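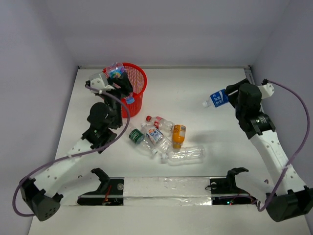
Bottle sort, both arms going. Left one is over the red mesh basket, right one has the blue-label bottle, five still on the floor.

16 August 2022

OK, good day in the robot club room, writing this up before I forget which settings we ended on. The task is the recycling one from the Brakismont student challenge (bottles off the floor, into the basket, two arms, one enclosure). We've been calling our setup Drelleck since spring and the name has stuck, so that's what it says on the folder too.

First thing this morning was re-zeroing the servos. The left elbow had drifted again. I loosened the horn, moved it over one tooth, tightened it back up and ran the zero script twice. If you're on next shift and the left arm parks a bit low, check that horn before you go digging in the code. I lost an hour to the code last week and it was the horn!

Then demos. We're at 174 good ones now and want 200 before we train again. I'm being pickier about what counts as good. If a bottle gets dragged along the floor for a while before the grip closes, I toss the run. The old model picked up that dragging habit from us and it looked terrible.

Things I noticed while driving:

The pile in the middle is much harder than bottles spread out. When one lies across the others you want to take the top one first, and it's tempting to grab whatever's closest to your gripper instead. Let's agree on top first, both arms, every time, or the model is going to see two different answers to the same question.

Cap down over the basket works nicely for me. I tip the bottle over the rim before opening the gripper. Held sideways it likes to catch on the mesh, and then you're poking at it with a claw while everybody watches.

The clear bottle with no label is still the worst one for the vision side. Against the white floor there's just not much to see. I'd like to try a darker mat under the pile for a few runs (the Oston folder has the old mat test in it, if anyone wants to compare) but not in the middle of this batch, please.

The right arm has a longer reach to the basket, so its runs come out slower. I tried handing the bottle from right to left halfway and got it to work a few times, then fumbled it a lot. Fun, but I'm leaving handoffs out of this set. Maybe for the December round.

Purple cables: keep an eye on the loop on the left one. It swings pretty wide when the arm folds back. I haven't snagged it yet but I've come close. Somebody had Velcro ties in the drawer under the Sikora power supply and I couldn't find them today.

Settings we ended on: episode limit 600 steps, gripper speed down to 15 from the default. It feels sluggish in your hand for the first few runs and then you get used to it. The close is a lot gentler and the bottles don't shoot out sideways anymore, yay.

Next time:
re-zero left elbow before anything else
finish the demos, top bottle first
back up the folder BEFORE training
find the Velcro
mat test after the batch is done

Battery on the lab laptop is dying, so I'm stopping there. Logs are in today's folder, and the two runs marked "oops" can be deleted.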